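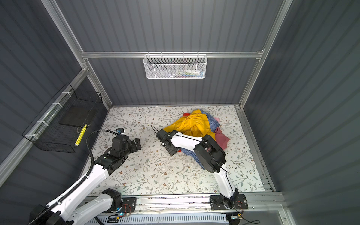

Figure 2. White basket on the back rail, black basket on the left wall, clothing on the printed mat.

Section 2: Fitting out the Verel laundry bay

If you have read the sales sheet, you have been told the Verel bay will change the way you do laundry. It won't. It is a three-sided enclosure with rails to hang things on and a flat floor to spread clothes over. Set up with a little care, it keeps shirts in one place while you deal with them. That is all this section tries to get you to.

Put the frame and wall panels together first (Section 1). Do not start on the baskets until the rails are tight. The quick-start card says the order doesn't matter. Try moving a rail with a full basket on it and see if you agree.

Laying the mat

1. Sweep the floor of the bay. Grit under the mat shows up as bumps later, usually under something you are trying to flatten.

2. Unroll the mat with the printed side up. If it came tightly rolled, leave it out overnight. We have seen the advice to iron it flat. Don't.

3. Push the back edge up to the back wall, then work the mat forward with your palms.

4. Check the two back corners. If either one lifts, pull the whole mat out and lay it again. Tape holds for a week or so and then picks up lint.

Note: The Valente mat (part 754) comes in a vine and flower print on a pale ground. The catalog claims the pattern "guides the eye to the fold." We haven't found that it guides anything. A pale floor does make dark and bright clothes easier to pick out, and a small print makes it harder to spot a loose white thread. Choose a plain one if threads matter to you.

Hanging the back basket

5. Hold the white basket level against the back wall and drop its hooks over the horizontal rail. Start at one end and work across. Every hook should sit down fully.

6. Press on the front lip with two fingers. A little give is normal. If the basket swings out, one or more hooks are riding on top of the rail.

7. Load it with small, light things only: a lint brush, a spool, a stain stick, spare buttons in a bag.

Caution: Ignore the "holds anything" sticker on the Trokotus basket. It is a shallow tray on hooks. A full bottle of detergent belongs on a shelf, with the cap closed, well away from clean clothes.
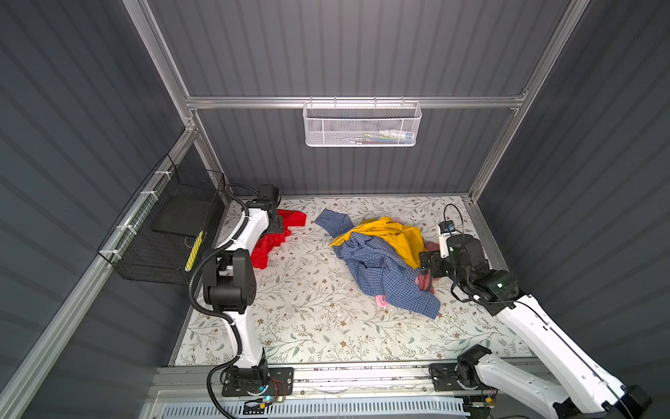 8. Lay any small bottle on its side only if you trust the cap. Most caps don't deserve it. Squeeze the bottle over a sink before you decide.

9. Keep the contents in one layer. You can see into a mesh basket from the front, and that is the best thing about it. Stack it two deep and you are back to rummaging.

Tying on the side basket

The side basket has no hooks and goes on with cable ties. We expected to dislike this and mostly still do, but the ties have held better than the snap clips that used to come in the box.

10. Rest the black basket against the left wall with its upper edge along the rail. It is easier with a second person holding it.

11. Put a tie near each end first and leave both loose.

12. Space the rest of the ties between them. The Flirex leaflet says three are plenty. Add a fourth if the basket rocks when you pull on its front edge.

13. Tighten a little at a time, going back and forth along the edge. Tightening one end all the way first will pull the basket crooked.

14. Trim the tails flush. A cut tie has a sharp corner, and it will find a knit sweater sooner or later. Run your thumb along each one (carefully) and trim again if it scratches.

Note: Flat things do well in the side basket. Lean a board or pad against the back of it and leave the front for whatever you reach for most. Do not let anything long stick out over the mat, or sleeves will catch on it.

Sorting a first load

Do one small load before you trust the layout. The brochure shows a stack of identical white towels, and anybody can sort those. Use a mixed pile with a few colors, something slippery, and a checked shirt.

15. Put the clothes in the middle of the mat, well clear of both side walls.

16. Pull out the brightest piece and set it to one side. Starting with an easy one opens up the pile.

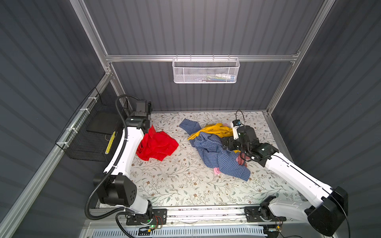 17. Find a collar or a cuff before you lift a shirt. Picking it up by the hem turns it inside out about as often as it helps.

18. Spread each shirt with both sleeves free, then fold. Checks are useful at this stage, as a crooked fold shows against the lines right away. Solid colors will let you get away with more.

19. Leave glossy fabric until last. It slides off any stack you build on it, whatever the box says about the mat's "grip finish."

20. Move finished pieces out of the bay as you go. The floor fills up faster than you would think.

If it isn't working

Basket sags at one end: reseat the hooks (step 5). If it still sags, check that the rail itself is level.

Mat creeps forward: lift it and clean underneath. Don't buy the Verel corner weights until you have tried this.

Clothes spill toward the front edge: the load is too big. Split it.

Item 2000 in the accessories list is a second back basket. We would live with one for a month before ordering. Replacement ties and hooks are on page 124.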